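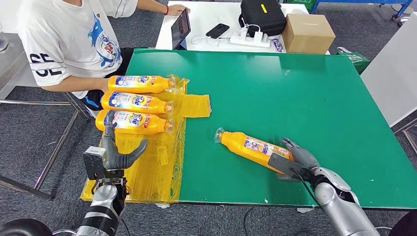
How many bottles of detergent does one household need on hand? Two. One open, one waiting behind it, and when the first runs out you buy another.

I say this as someone who has owned considerably more than two, and who once moved apartments with a box marked LINENS that was entirely Tide.

It starts with the multipack. The bottles come bundled in plastic wrap, the price per load is printed in tiny type on the shelf tag, and suddenly you're a person who does long division at Plodura with a cart blocking the aisle.

I saved 4 dollars. I then gave up a whole shelf in the hall closet for a year. I haven't worked out what a shelf rents for in Gistcombe but I suspect the detergent was behind on its payments.

Unwrapping the pack is its own little event. The plastic won't tear where you want it to, then it tears everywhere. Put it down flat on a table, slit one end, slide the bottles out. Don't do what I did, which was carry the whole thing by a hole I'd made with my thumb, up two flights.

Lay bottles on their sides on the table if you like, while you sort. On the shelf they stand up. Caps tight. I had one on its side in the closet from September until whenever I next needed a towel, and the towels on that shelf are now extremely clean and also stiff as roof shingles.

(Detergent that has dried on a shelf: warm water, old rag, patience. Every wipe makes more foam. You will be there a while. Bring a podcast.)

My sister-in-law over in Skunton writes the date on the cap in marker when she opens one. I mocked this. I now do this. The current bottle says 4 May 2020 and I check it more often than I check my bank balance.

The other thing is that a full bottle makes you pour like a king. I was filling the cap to the brim for a load of over 20 socks. Socks! There are lines inside the cap. I'm told they've always been there.

Someone asked about decanting into a nice glass jar with a spigot. I tried the Fikre one. It looked lovely and it dripped, slowly, onto the dryer, all night. The bottle it comes in already pours. Leave it alone.

Anyway the closet now has two bottles and an empty shelf. Plodura has dishwasher tablets on sale this week and I'm just going to go look.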